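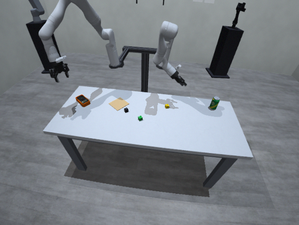 Ustix opens orders for Parry planning kit, April shipments

Small shops buying a first two-arm cell can now test the layout before signing for hardware. Ustix said today the Parry kit is open to all buyers, not just pilot sites. License covers 2 seats. Price held at 135 dollars per seat per month through April.

"People budget for the arms and forget the table, the stand, the floor space," said Kalkidan Shiferaw, product lead. "Then the change orders start."

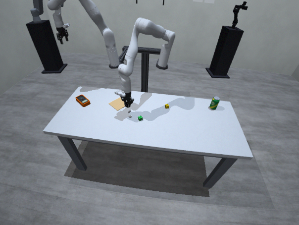
Reading time: 2 min

Parry runs the cell in simulation, same reach and mounting numbers a buyer would put on the purchase order. Export goes straight to a parts list with line costs. Spreadsheet or PDF, buyers choice.
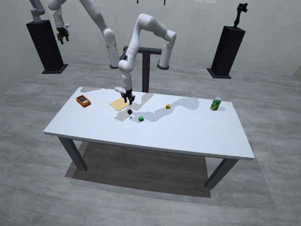
Budget templates are the big addition this release. Each one splits spend into arms, grippers, mounting, furniture and install, with a seperate line for spares. Stand position is priced too. With both arms on a single black stand past the far edge of the table, a buyer books one mount and keeps the front side open for staff. Change the stand, the total updates.

Jarkalix, a contract test lab, ran 500 layout trials in the pilot and cut its shortlist to 4 before asking for quotes. "Saved us a bad order," said Talha Chaudhry, operations manager. 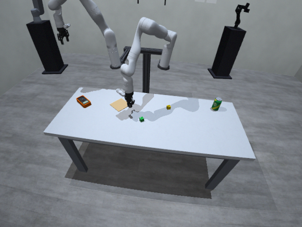 Gripper beside the tan square, Parry simulation.

Existing Tristar customers get the templates free with their next renewal. Quotes and demo slots thru the Ustix sales desk, 9 a.m. to 5 p.m.

Media contact: Kalkidan Shiferaw, Ustix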